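Leka and the pink mouse - looking after a gripper

Leka is a gripper. A gripper is a hand with only two fingers. You hold Leka by the handle and work the fingers yourself, and a camera on top watches what they do. Later on a robot can learn from what the camera saw.

Lilian Tanui looks after Leka at the Ostdale library. These pictures come from the big reading table, with the plant at the end.

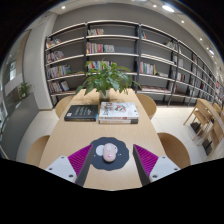
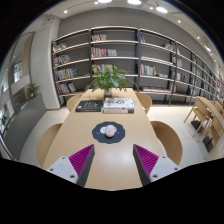

Next, a squeeze:
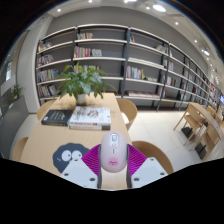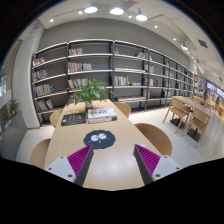
Leka's purple-pink fingers at the reading table. The third picture has the mouse between them.

So what's going on with those fingers?

They're ridged, and they're bendy. Push on the middle of one and it curls round the thing you're holding. A computer mouse is smooth and rounded, so stiff flat fingers would only touch it in a tiny spot. Bendy ones touch more of it. More touching = better grip. Try it yourself - pick up an egg with two rulers (a boiled egg please!!) then with two sponges.

Wear and tear

Fingers get grubby. Dust, crumbs, whatever was on the table. Grubby fingers slip. Lilian wipes them every morning at 9 with a damp cloth, then a dry one. No soap, it leaves a slippery film behind.

Then the bend test. Press each finger with your thumb, let go, watch it spring back. Slow finger? Tired finger. It comes off and a new one goes on. Lilian swaps them after 2,000 squeezes even if they look fine. Old ones go in a jar marked JOVPORT, thats the workshop where they get made.

Changing a finger

Find the pale plate the finger is fixed to. Undo the screws, put them in a dish so they don't roll off. (Lilian lost 2 in July. One was in her shoe.) Old finger off, new one on, screws back in a bit at a time, taking turns. Not too tight or the plate can crack.

Now check the tips. Close the fingers slowly - they should meet in the middle like your hands when you clap. If one gets there first, loosen it, nudge, tighten, try again. Sometimes this takes ages.

The camera

Camera needs a clean too. Soft cloth, little circles. It has a very wide lens that sees lots of the room at once, and that's why the tables and shelves look curvy in the pictures. They're straight in real life. A smudge on the lens makes a blurry patch in everything Leka records, and you might not notice untill the end of the day. Lilian did 50 pick-ups with a thumbprint once. Had to do the lot again.

Last job

Practice squeeze. Something light and not too precious, pick it up, put it down. Does it slip? Does it tilt? If it does, back to the bend test. If not, Leka's ready to go.

Words to know

Gripper - the part that grabs
Mounting plate - the flat bit a finger is screwed to
Lens - the see-through part at the front of a camera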